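Kimance: throw-in outcomes from the Drirton amateur league

A hand-tagged table of throw-ins, with more columns than the subject probably deserves. 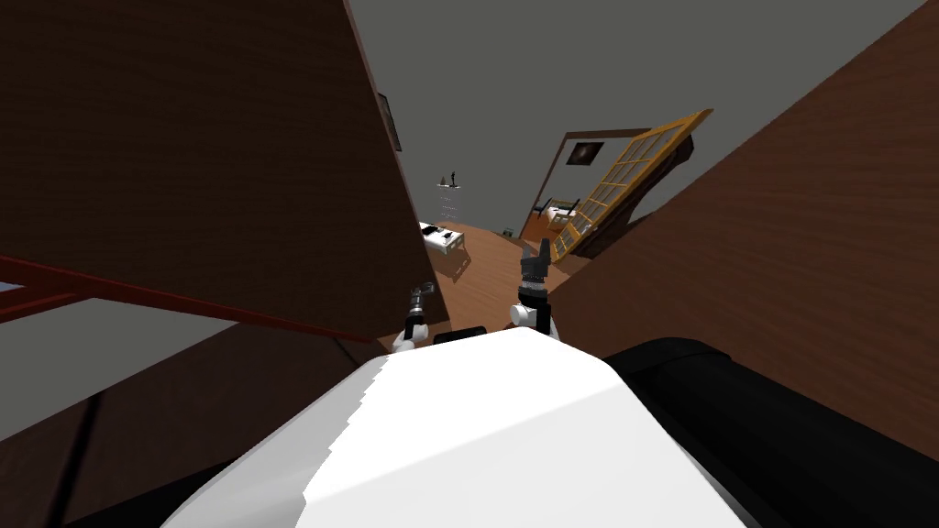 Most public match data treats the throw-in as a short gap between two interesting things. Anyone who has stood on a touchline in October knows it is also the moment when a perfectly good team gives the ball away from its own hands. Kimance records where each throw was taken, where it went, and how quickly everyone regretted it.

What's in it

The table has 3119 rows, one per throw, from 18 matches. Each row gives:

match_id: a plain integer, in playing order
minute: match clock, rounded down
zone: one of six strips along the touchline, numbered from the throwing team's own goal
target: back, square, down_the_line, box
pressure: marked receivers, 0 to 4
kept: 1 if the throwing team still had the ball seven seconds later
notes: free text, mostly complaints

Yes, that is a lot of throws per match. The Estow ground is narrow and slopes toward the parking lot. A throw retaken after a foul throw call gets a row of its own, and so does every attempt at the same throw when the referee moves the thrower back, which this league's referees love to do.

How it was tagged

Muthoni Sang tagged all the matches. Tatu Mwakyusa then tagged 200 throws again without seeing the first set of labels. They agreed on target nearly every time and on pressure a good deal less. It seems one person's marked receiver is another person's man tying his shoe. Where they differed, the first label stands and the row has disputed in the notes column.

Seven seconds for kept was settled after a long argument. Five made everybody look brilliant. Ten made everybody look like us.

Known problems

Zone 6 at Estow is partly behind a hedge. Those throws are tagged from where the ball came out.

Match 11 starts at minute 4. The tagger was getting coffee.

The box target includes a few throws that were plainly meant for someone else. We tag where the ball went, and intentions are left to the reader.

Please don't use this to compare individual players. There are no player names in the file, and at least two left backs have asked that it stay that way.

Loading

The file is kimance.csv, comma separated, UTF-8, header on the first line. The Kimaro scripts in the tools folder will draw a zone map per match. They need Python 3 and some patience with the color scheme.

Corrections

Open an issue with the match_id and minute. Corrections to the notes column are welcome but will be judged on style.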